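Häufige Fragen zu Tumora Stammdaten, Abschnitt 4: Freigaben und Dubletten

Suche Suchbegriff eingeben Los

Die meisten Fragen in diesem Abschnitt erreichen uns kurz vor einem Quartalsabschluss, gern in Großbuchstaben. Die Antworten gelten ab Version 6 und für beide Lizenzmodelle.

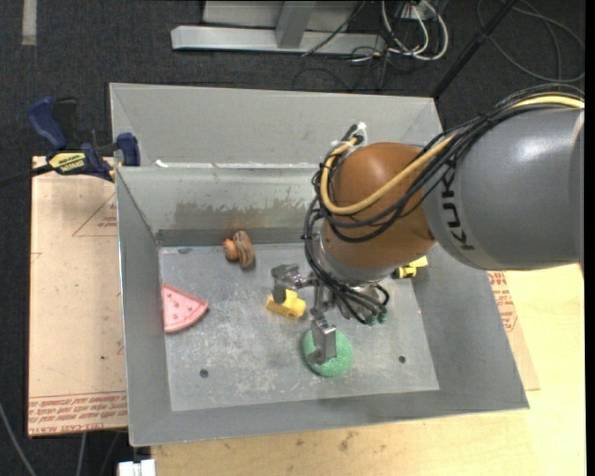
Wer noch mit einer älteren Version arbeitet, findet die alten Menünamen im Archiv und unser Mitgefühl gleich daneben.

Warum kann ich meinen eigenen Datensatz nicht freigeben?

Weil das Vier-Augen-Prinzip zwei Personen verlangt und Ihre Brille nicht mitzählt. Wer einen Datensatz angelegt oder zuletzt geändert hat, sieht die Schaltfläche »Freigeben« in Grau. Administratoren können die Regel pro Objekttyp abschalten (Einstellungen > Freigabe > Objekttypen). Der Vorgang wird protokolliert, auch nachts.

Meine Vertretung ist eingetragen, bekommt aber keine Aufgaben. Was tun?

Prüfen Sie zuerst das Startdatum. Eine Vertretung ohne Startdatum wird gespeichert, aber nie aktiv. Das war einmal als Komfortfunktion gedacht. Danach prüfen Sie, ob die Vertretung im selben Mandanten dieselbe Rolle hat. Fehlt die Rolle, wandern die Aufgaben in den Sammelkorb, und dort liegen sie gut.

Wie erkennt Tumora Dubletten?

Verglichen werden Name, Postleitzahl und Steuernummer. Jeder Treffer bringt Punkte, ab 300 Punkten erscheint ein Hinweis, ab 370 wird das Speichern gesperrt. Beide Schwellen lassen sich ändern. Wer sie auf null setzt, erhält bei jedem Lieferanten eine Warnung vor jedem anderen Lieferanten. Der Support erkennt solche Kunden inzwischen am Klingeln.

Kann ich eine Zusammenführung rückgängig machen?

Ja, sechs Tage lang, über das Kontextmenü des verbliebenen Datensatzes. Danach hilft nur noch die Datensicherung und ein freundlicher Ton gegenüber der IT. Anhänge werden beim Rückgängigmachen nicht wieder aufgeteilt, sie bleiben beim Hauptdatensatz.

Gibt es eine Obergrenze beim Import?

Pro Datei 1.000 Zeilen, die Kopfzeile nicht mitgerechnet. Größere Dateien werden angenommen, dann abgewiesen und mit einer Meldung versehen, die wir demnächst übersetzen. Leere Zeilen am Ende zählen mit. Excel hängt davon gelegentlich welche an, fragen Sie nicht uns.

Funktioniert die Schnittstelle zu Hedis noch?

Ja, aber nur lesend. Der schreibende Zugriff wurde im April abgekündigt und läuft über den Connector Ccori weiter. Die Zugangsdaten müssen neu hinterlegt werden, eine Übernahme gibt es nicht. Kunden mit eigener Feldzuordnung exportieren diese bitte vorher als JSON.

Warum bekomme ich zu jeder Aufgabe zwei E-Mails?

Sie haben sowohl die Einzelbenachrichtigung als auch die Tagesübersicht aktiviert. Im Profil lässt sich beides getrennt abschalten. Die dritte E-Mail mit dem Hinweis, dass Sie etwas abgeschaltet haben, ist Pflicht.

Was bedeutet der Status »In Klärung (extern)«?

Jemand außerhalb Ihres Unternehmens soll etwas bestätigen, meist der Lieferant selbst. Eine Frist gibt es nur, wenn Sie eine setzen. Voreingestellt ist keine, und die wird erfahrungsgemäß voll ausgeschöpft.

Stand: 10. Aug. 2022

Kommentare (4)

Rehema Rashidi
Das mit dem Startdatum hat mich fast einen Vormittag gekostet. Könnte man das Feld nicht einfach zum Pflichtfeld machen?

Walter Escobar (Tumora Support)
Steht auf der Liste. Die Liste hat leider auch kein Startdatum.

Segundo Guzmán
Bei uns ist »Rückgängig« im Kontextmenü gar nicht da, obwohl die Zusammenführung von gestern ist. Version 6, Mandant Reltstead. Fehlt mir ein Recht?

Kausar Qureshi
@Segundo: Ja, »Stammdaten erweitert«. Danach einmal ab- und wieder anmelden, sonst bleibt das Menü, wie es ist.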